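Home | Accounts | Trading | Help

Valtance Trader Setup Guide
4. Setting a price alert and stop order

1. Open Watchlist and pick the stock.
2. Tap Alerts, then New. Enter the price that should trigger the alert.
3. To sell at that price, switch Alert only to Stop order.
4. Enter the number of shares, up to 640 per order.
5. Check the summary and tap Place.

Note: Accounts opened before 2017 must accept the new order terms first.

Caution: A stop order becomes a market order once triggered. In a fast drop - after an earnings report, for instance - the sale price can be well below your stop.

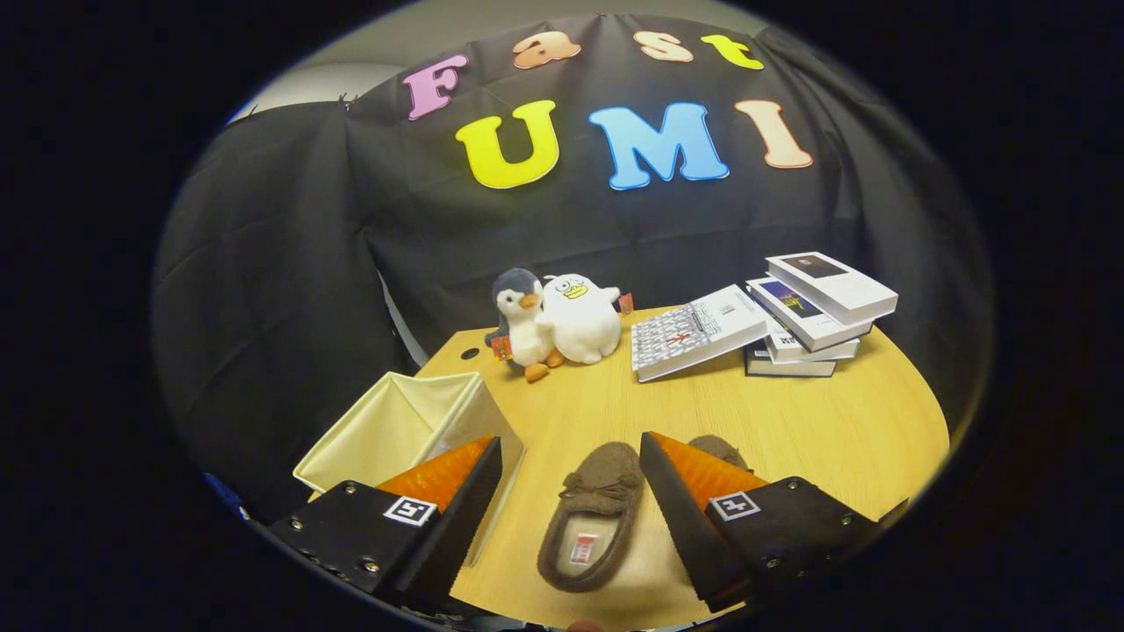
Does a stop order stay open overnight?
Orders marked Day end at the close. Orders marked Open stay in place for 40 trading days.

Filed under: Help > Stocks > Orders

Related
Reading the price chart
Moving an account from Pellirow
Limit orders step by step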